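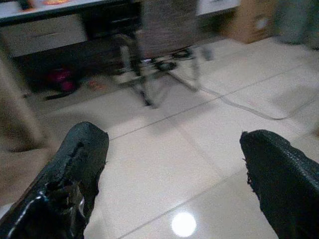 **Prokar two-arm teaching kit, after 3 months**

We bought the Prokar kit in June for $2,525, to teach furniture and cushion handling by remote control. You move a pair of small leader arms and the robot's arms follow. Each run is saved as a demo.

Setup took 2 evenings. The Cesstead software found both arms right away, but the wrist camera view had to be added by hand. Lag is low enough that I stopped noticing it.

Soft things are harder. There is no force feedback, so I judge grip by eye and tend to squeeze too much. 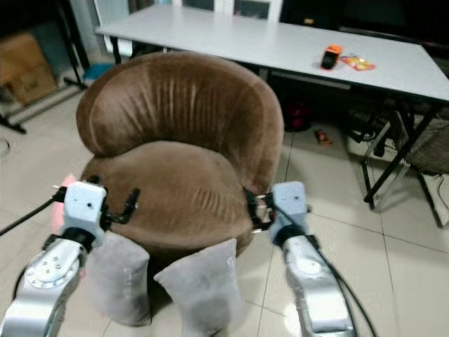 *Both grippers at the front of the seat, cushions on the floor.*

My first 200 demos were uneven, mostly my fault. Moving the two arms at the same speed takes practice. The foot pedal for start and stop helps a lot.

The finger coating is the weak point. It tears, and Prokar sells new fingers only in full sets. I'd order a spare set with the kit.

I tried the Praddale kit before this one. It costs less, but its leader arms are stiff. I'm keeping the Prokar.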